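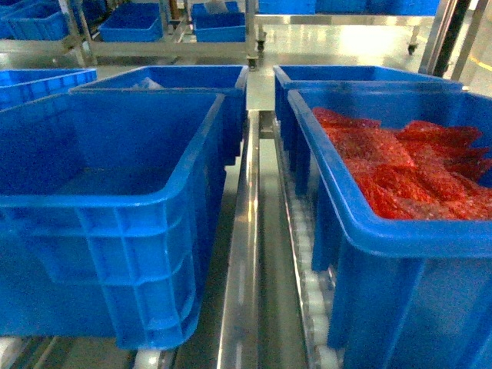

Figure 7.1 Blue crates on two roller lanes, with red mesh bags in the crate at right.

Chapter 7
Moving One Item at a Time

In Chapter 6 your team drove an arm to fixed points. Now the target changes with every pick. Mesh bags fold, overlap and catch on each other, so a stored position is of little use.

The class project, Tondolora, runs through the next 19 lessons. Each team writes a program that takes one bag from a full crate and places it in an empty one - no doubles, no drops. Keep your log from Section 6.4. You will need it on Wednesday.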